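Shared Arm Bench: Your Questions

I look after the robot bench at Trodura, and I get the same questions every week, so I finally typed up my replies. Last edited 16/05/2019.

Do I have to sign in if I'm only running a quick test?
Yes please! Put your name and the program version in the log before the arm moves. Quick tests are where most of my mystery scratches come from.

How fast can I go?
First run of any new program is at 25 percent, with one hand on the stop button. After 3 clean passes you can go up to 55. If you want more than that, come find me or Vlasta Radulović and we'll watch it with you (we don't bite).

What should be on the board when I start?
Only the pieces your task calls for. I like the colored blocks for pushing work, and I ask everyone to keep cups, phones and spare screws off the wood, even in a corner you're sure the arm will never visit.

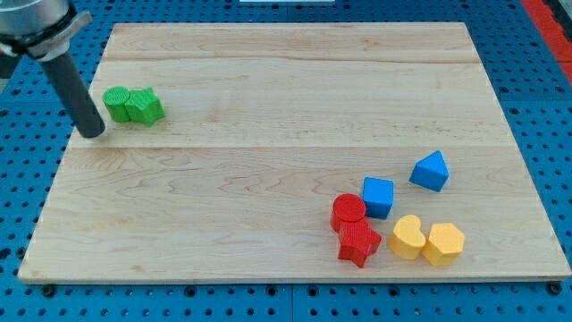
Issue 3, page 25

Green cylinder touching the green star, with the other colors down at the lower right: that's a layout I'm happy with. There's plenty of bare wood to push across, and the rod can get in beside the green pair without bumping anything else. If your start layout matters to your results, write it down by color and shape. "Same as last time" doesn't help the next person, and I've been the next person!

Can I reach in and fix a block that's tipped over?
Pause the program, wait for the arm to hold still, press stop, and then reach in. Yes, every time. I know it's slow and I grumble about it too.

How low can the tip go?
It should clear the wood. Check the height again whenever the board has been off the pegboard, even if you put it back in the same holes.

Who says these are the rules?
Theophilus Odoi and I wrote them after reading the arm's manual and arguing over lunch for nearly a month. They sit on top of the site safety rules, so if the two disagree, go with the stricter one and tell me.

Something's broken. Now what?
Hit stop, leave everything where it is, and call extension 804. I'd much sooner walk over for nothing.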